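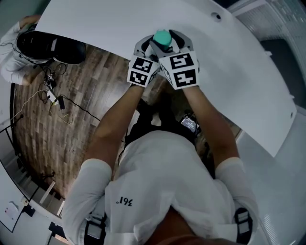

Lettering is the easiest place to begin with orientation, as most readers notice at once when a letter is the wrong way up. A rotated word is harder to read than an upright one, but it isn't harder to see. The number and degree sign on the white T-shirt, 361°, are upside down for us, and most people still get them after a moment. The 1 gives little trouble. The 6 is the risky one, as a 6 turned through half a circle becomes a 9, and only its neighbours tell you which was meant.

Unit 3: Rotation and reflection of letterforms

1. Terms

Rotation turns a shape about a point. A half turn is 180 degrees. Reflection flips a shape across a line. Students mix these up every year, and in the May paper it cost a lot of marks. A rotated R is still an R. A reflected R is a different shape and can't be turned back into the original on the page.

2. Which characters survive a half turn

Capitals H, I, N, O, S, X and Z look the same after a half turn in a plain sans serif face. In faces with contrast between thick and thin strokes, check S carefully. The upper bowl is normally drawn a little smaller than the lower, and the letter looks top-heavy when turned over. The same goes for 8, and for X in some text faces.

Pairs that change into each other: 6 and 9, M and W (loosely), b and q, d and p, n and u. The last pair is close in geometric faces and poor in most old-style ones.

3. Consequences in practice

Numbered tokens, balls and tickets often underline the 6 and the 9. A full stop after the figure does the same job. For the Pernham locker tags, the first proof had neither, and 66 and 99 could not be told apart once the tags were loose. The second proof used an underline set 3 points below the baseline.

Signs read from both sides of a counter should be printed twice, once each way up. Turning the sign sideways so that both parties read at 90 degrees suits neither.

4. Exercise

Set the word Skurness in two faces, one serif and one sans, at 14 point. Turn the sheet over by a half turn and mark each letter that could be taken for another. Then do the same for the number 472. Write no more than 6 lines on what you find. Bring both sheets to the next session.

Reading: Adams, chapter on figures. The Vornoveck sheets are in the drawer by the guillotine.

G. Vaher

Home Units Reading Exercises Contact

Comments

marta_l: Does lower case count for the exercise or should we do capitals too?

G. Vaher: As written, so one capital and the rest lower case.

pk: In my serif face the u is nowhere near an n. Do I still mark it?

G. Vaher: No, but say so in your notes.

tomasz: lower case s isn't on your half turn list but it works fine in mine

Related

Unit 2: Stroke contrast
Unit 4: Spacing figures in tables
Lining and old-style figures
Mirror writing on vehicles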